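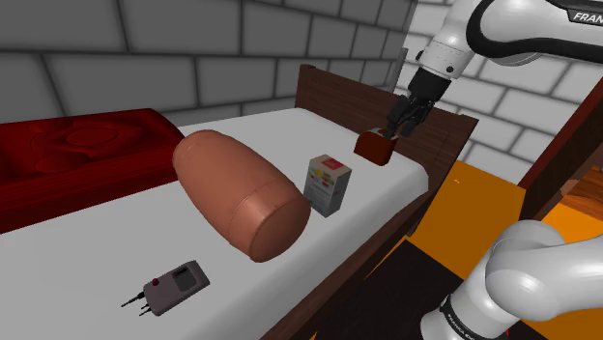
Print this page
E-mail this page
Search the encyclopedia Go Advanced search

House of Weerakoon-Albers

The House of Weerakoon-Albers is the former ruling family of Greriseck, a small principality that became a republic by vote of its own parliament. Members still use their titles socially. The titles have no standing in law. The family is best known now for the long quarrel over the Flarnville line, and for the withdrawal of Prince Arne Albers and his wife from official duties.

Name and origins

The double name comes from a marriage contract between the Albers counts, who held the river tolls at Greriseck, and the Weerakoon trading family, who had lent them money against those tolls. The contract runs to 109 clauses. Most deal with tolls, mills and the right to cut ice. Clause four says any reigning child must carry both names, with Weerakoon first. Younger children could pick one, and mostly picked Albers.

The family held the castle at Greriseck, the summer house at Unirgate and a row of town houses in Flarnville. Only Unirgate is still theirs.

End of the monarchy

Parliament voted to end the monarchy while the last reigning prince was abroad. He was told by telegram. The settlement let the family keep Unirgate, its contents and 400 hectares of woodland, on condition that the house be opened to visitors every October. It also granted a yearly payment, later stopped.

The castle went to the state, and is now used by the land registry. Two state rooms can be seen by appointment.

The Flarnville line

Descends from the last prince's younger brother, who married without permission and was struck from the succession. His children did not accept this. Their case was that permission had been asked for in writing and never answered, and that under the house rules silence counted as consent. The senior line said the letter was never recieved.

With no throne to inherit the dispute was mostly about who could call themselves head of the house, sit in the front pew at Greriseck and award the family order. Both lines gave out the order for a time. Collectors can tell the two apart by the ribbon – the Flarnville one is narrower.

A settlement was reached with the help of the lawyer Dinesh Bhuiyan. The Flarnville cousins were recognised as princes and princesses. The senior line kept the headship. The order was shared, with new members agreed by both sides, and in practice very few have been named.

Prince Arne and Princess Anoma

Prince Arne is the eldest son of the present head of the house. He trained as a surveyor and worked under the name Albers. He married Anoma Karunaratne, a radio producer, in the chapel at Unirgate. There were 612 guests, most of them in the park, where the service was relayed by loudspeaker.

For six years the couple carried out most of the family's engagements, among them the opening of the Flarnville regatta, the hospital visits and the October open days. They then announced they would stop. The statement was four sentences long and gave no reason. It was put out by Pascal Kettler, private secretary to the head of the house, who left the post himself the same winter.

Newspapers put the move down to a row about money, or to Princess Anoma's wish to go back to broadcasting. She did go back, first with a weekly music programme and later as a station manager. The couple have said little. In a short interview she called the open days "the bit I'd have kept".

They gave up their patronages but not their titles. Prince Arne is still next in line to the headship. Whether he will take it up is not known – a family meeting was said to be planned on the matter, no date published.

Public role today

Small. The family has no official duties and gets no public money. Invitations still go out from Unirgate for the following:

The regatta dinner, held in Flarnville
The blessing of the ice, a church service in Greriseck, now without ice most years
The October open days, limited to 1000 tickets

Most of these now fall to Prince Arne's younger sister and to the Flarnville cousins. Reaction in Greriseck is mixed. The republican councillor Darren Bloxham has argued for ending the front pew arrangement, which is custom only, and the parish has twice put off a decision.

Titles and forms of address

Head of the house: Prince or Princess of Greriseck, Highness in speech, Serene Highness in writing
Children of the head: Prince or Princess, both names
Flarnville line: Prince or Princess, Albers only
Spouses: take the title on marriage, keep it on divorce unless they remarry

The adding of "and Unirgate" to the main title is seen in older books. It was never in the house rules and is probaly a printer's mistake carried over from one almanac to the next.

See also

Greriseck, Principality of
Regatta, Flarnville
Succession disputes
Unirgate (house)

Entry last revised September 2026

Print this page
E-mail this page

This site uses cookies to remember your searches. Accept Manage settings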